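Forum > Petits animaux > Lapins > Alimentation

Sujet : Foin à volonté mais il boude, je fais quoi ?

ljubica_n
juillet 2025
Bonjour à tous, lapin nain de 2 ans, il trie son foin et laisse tout le reste. Par contre les granulés, vidés en 10 minutes. J'ai changé de marque, rien. Des idées ??

Jasteck
Tu donnes combien de granulés ? Faut réduire, c'est la base. Le mien a fait grève deux jours puis il s'y est remis.

moffat66
Pas d'accord avec Jasteck. Grève de deux jours = danger, un lapin qui mange plus c'est véto direct. On baisse petit à petit, sur plusieurs semaines.

Jasteck
J'ai pas dit couper d'un coup, relis. Il mangeait encore sa verdure hein

ljubica_n
Ok ok vous disputez pas. Il mange de tout sauf les grosses tiges. Pour les granulés je sais pas, à l'œil. Je vais pesé ce soir.

Biljana B.
Coucou, pour le trieur j'ai trois trucs, dans l'ordre :

1. Changer de coupe. Première coupe plus grossière, deuxième plus tendre. Certains veulent que l'une, d'autres que l'autre. Prendre un petit sac pour tester, pas 200 litres comme moi.

2. Servir le foin ailleurs qu'au ratelier. Un plateau large à bord bas marche bien, genre plastique beige avec une petite carotte grise dans le fond.
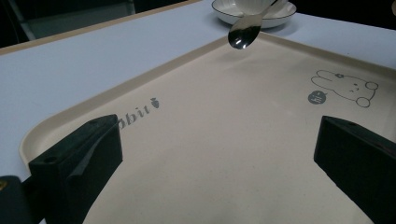 3. Renouveler matin et soir, même s'il en reste. Secouer, enlever la poussière.

moffat66
+1 pour la coupe. Le plateau bof, chez moi il fait pipi dedans direct

Biljana B.
Ben tu changes le foin, voilà

ljubica_n
Merci ! Je commence par la deuxième coupe, je vous redis.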